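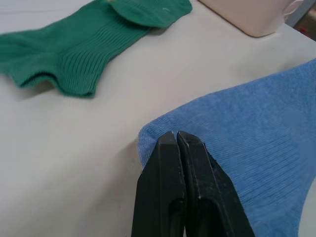

Sorting by fiber content has to happen before anything else, a reader in Skorkberg wrote after the town published its first textile collection figures, and a bin that takes everything only moves the work down the line.

The figures cover the separate textile collection that started in August. Residents handed in 2,697 bags through the drop-off points and the counter at the Cetdale depot. Of these, 738 were set aside at intake as unsuitable for resale and sent for fiber recovery. A further 93 were rejected because of oil, paint or mold and went to general waste.

Socks, underwear and household linen are accepted under the local rules, including worn items and single socks. Knitted goods with a high share of wool or cotton can be pulled back into fiber and spun again, usually blended with new material to make up for the shorter fiber length. Elastic yarn in cuffs and ribbing lowers the yield — most lines tolerate only a small percentage before the output is downgraded to padding or insulation.

The contract for sorting is held by Van der Linden, which grades by hand and records each batch in Datum, the tracking system the town also uses for glass and paper. Two more drop-off points are planned. Bags should be tied and dry, and shoes go in a separate container. The Cetdale counter closes at 4 p.m.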